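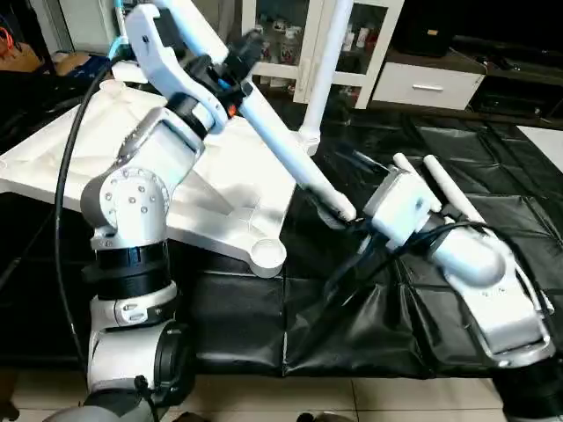

Attachment 1: White plastic star base and long white rod, at the table.

Ticket: Stock levels wrong in Ganus after nightly supplier import
Site: Usdale shop and web store
Raised by: Tanvir Chowdhury
Assigned to: Hamidreza Shirazi
Priority: Medium, raised to High
Status: Closed
Month: February

Reported problem

Since the last update to Ganus, some of our lines show as out of stock on the website when we have plenty on the shelf. Others show stock we don't have. I found 199 lines with the wrong figure this morning. It is mostly small parts and mostly things that come from Mathebula. The Skoklow lines look fine as far as I can tell, but I haven't been through all of them.

Two customers have ordered items we can't send. I have refunded one and the other is happy to wait.

I have tried logging out and in again, and running the import by hand from the Imports page. It says "Completed" with no errors. The figures do not change. -- Tanvir

09:40 Hamidreza
Picked this up. Please don't run the import again for now. Each run overwrites the previous log and I want to see last night's.

Can you send me:
The Mathebula file as it arrived by email, before opening it in anything
One product code that is wrong, and what the count should be

09:58 Tanvir
File forwarded. I have opened it in the spreadsheet program, but the one I forwarded is straight from the email.

Code 00417 should be in stock, there's a full box of them behind the counter. Website says nil.

10:25 Hamidreza
Thanks. The file from Mathebula is fine. It has the code as 00417, with the zeros.

Import log for last night has the code as 417. Ganus looked for 417, didn't find it, and created a new hidden product with that code and put the stock there. That is why there was no error. As far as Ganus is concerned it worked.

Skoklow codes start with letters so they aren't touched.

10:31 Tanvir
That would explain the ones showing nil. What about the ones showing stock we haven't got?

10:50 Hamidreza
Still looking. Can you give me a code for one of those?

10:54 Tanvir
1150. It's an old line we stopped selling. It says 40 in stock.

11:20 Hamidreza
Same cause. You have an old product 1150 and a current product 01150. The import dropped the zero, found 1150, and put the count on that one. It also switched it back to live, as the import has "Make live if in stock" ticked.

So there are two groups:
a) code with zeros dropped, no match, new hidden product made
b) code with zeros dropped, matched an old product, old product brought back

Of your 199, I make it 114 in group (a). Rest are in (b), and those are the ones people can order by mistake. Raising priority to High. I have hidden all of group (b) on the web store while we sort it out. They will still show at the till.

11:35 Tanvir
OK thank you. The till doesn't matter, we know what's on the shelf.

Will it happen again tonight?

11:42 Hamidreza
It would, so I have paused the nightly import. There's a yellow bar across the Imports page saying so. Leave it paused.

13:15 Hamidreza
Checked the import settings. Column type for Product Code is set to "Automatic". Before the update, Automatic treated anything in the code column as text. It now looks at the first 15 rows and guesses. The first 15 rows in the Mathebula file are all digits, so it guessed number, and numbers don't keep their zeros.

Changed Product Code to "Text" on the Mathebula profile. Did the same on the Skoklow profile, though it wasn't affected.

Test run against a copy of the database: no hidden products made, 00417 and 01150 both updated correctly.

13:30 Tanvir
Do I need to ask Mathebula to send it differently?

13:34 Hamidreza
No. Their file hasn't changed and doesn't need to.

One thing on your side -- if you open the file in the spreadsheet program and save it, the zeros will go again, before Ganus even sees it. Looking at it is fine. If it asks to save when you close it, say no.

14:50 Hamidreza
Clean-up steps, done on the live system in this order:
1. Backup taken
2. Deleted the hidden products created by the import (none had orders against them)
3. Set group (b) products back to discontinued, stock nil
4. Ran the Mathebula import by hand with the new setting
5. Rebuilt the web store search

Step 5 took longer than expected. Search on the website was giving partial results until it finished.

15:20 Tanvir
00417 is right now. Spot checked a page of others and they match the shelf apart from one, which was short before any of this. I think that's a counting mistake of ours and I'll fix it by hand.

The order for the old line, the customer who is waiting, still shows as "Ready to pick". Is that meant to be there?

15:32 Hamidreza
No, step 3 doesn't touch open orders. Go to the order, choose Change Item, and pick the current code. It will keep the price they paid. Don't cancel it or they'll get an automatic refund email.

15:41 Tanvir
Done.

16:05 Hamidreza
Nightly import switched back on. I'll keep the ticket open until it has run once.

Next day, 08:45 Hamidreza
Import ran overnight. No new products, zeros kept. Reported the change in "Automatic" to Ganus and asked for it to go in their update notes. No reply so far.

08:52 Tanvir
All fine here. Please close.

08:53 Status changed to Closed
Cause: Import setting
Related tickets: none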